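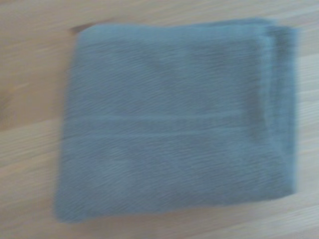

Running a towel folding demo for open day visitors – quick steps, written up for whoever does it in August. Slots are 18 minutes, no more. Start with one bath towel folded by hand, flat on the wood, woven band running across the lower half so people can see which way round it goes. Let them unfold it.

Then the arm. Tell Güven before you power up. Visitors stay 2 meters back, tape on the floor if theres time.
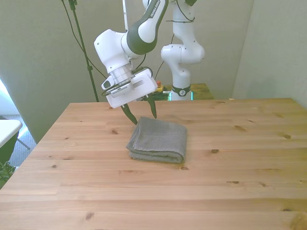
Keep the speed low for the first go. People talk over it anyway. Good time for questions – Afia takes the technical ones, you watch the stop button.

If a fold goes wrong, leave it. Let them see the retry. Two retries, then reset by hand.

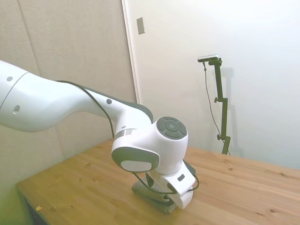
Reading time: 2 min

Before the next group:

Arm back to home.
Check the cable hasn't snagged.
Towel shaken out, lint off the table.
Sign-in sheet to Edin.

Last group out by 4, allow roughly 60 people over the afternoon. Spare towels are in the Wodach box, bring it back to the store room afterwords.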